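Search this site Go

Tratico hand-held gripper kit: a month of dishes

15 Oct 2019 | by Corinne Fitzsimmons 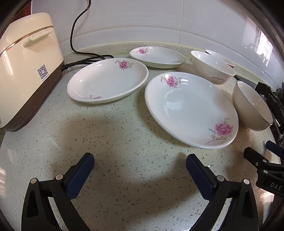

Can you learn to use the kit in one afternoon?
Most people will get the hang of picking things up in an hour, but smooth, steady grabs took me the better part of a week.

I ordered mine in September after Arash Tabrizi wouldn't stop talking about his (he records chores for a robot arm project, same as me). It's $150 for the pair, plus shipping, and they came already put together, which I loved! You squeeze, the two fingers close, and the blue pads do the gripping.

Plates were my big test. Flat ones on stone are mean little things, and a shallow rim gives you next to nothing to grab. I ended up coming in low from the side and tipping the plate a bit, and after that I was happy. Bowls are a breeze. One finger in, one finger out, lift, done.

Now the grumbles. My hand was sore after 12 runs in a row, and the grip really could use some padding. The view from the camera bends a lot toward the sides too, so keep your dishes near the middle if you care about the footage. And the manual is four pages of tiny drawings. I emailed Tratico about the squeeze tension and got a nice clear answer from Ghazal Bagheri the next morning, so points for that.

I looked at the Monano set as well, but it was $100 more and only came as a single. I'd buy the Tratico again, and I've already ordered spare pads.

Search reviews Go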